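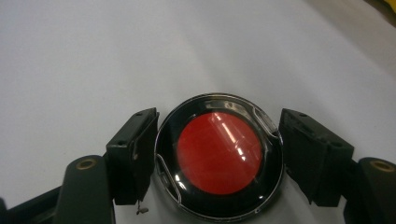
How many examples does a robot need before it can pick something up on its own? More than you'd hope, and the number depends far more on how varied they are than on how many you have.

I've been meaning to write this up since March, when Ruba Dabbas talked me into helping with Plisley, our little picking project. Back then I thought we could do the same grab over and over for an afternoon and be done with it (oh, how sweet I was!). We recorded 676 goes in the first batch, nearly all of them with the thing in the same spot and me coming in from the same side, and the model learned to do exactly that and very little else. Nudge the object a hand's width to the left and it was lost.

So the second batch was slower and much more fun. I use the hand-held gripper, close the two fingers, lift, put it down somewhere new, and start again. The red one with the shiny black rim is my favourite, partly for the colour and partly because the glare on it changes every time you turn it, and Ruba wants plenty of that in the set. I've also learned to leave my clumsy goes in, as long as I recover from them. A fumble and a second try is worth keeping, she says, and I must say it has done wonders for my mood.

We're now at 2,002 examples, sorted into three folders, with labels I typed myself over a great many cups of tea. Next I want to try coming in from further away, and Suryani Lumbantobing has offered to take a turn so that it isn't all my wrist. I'll let you know how she gets on!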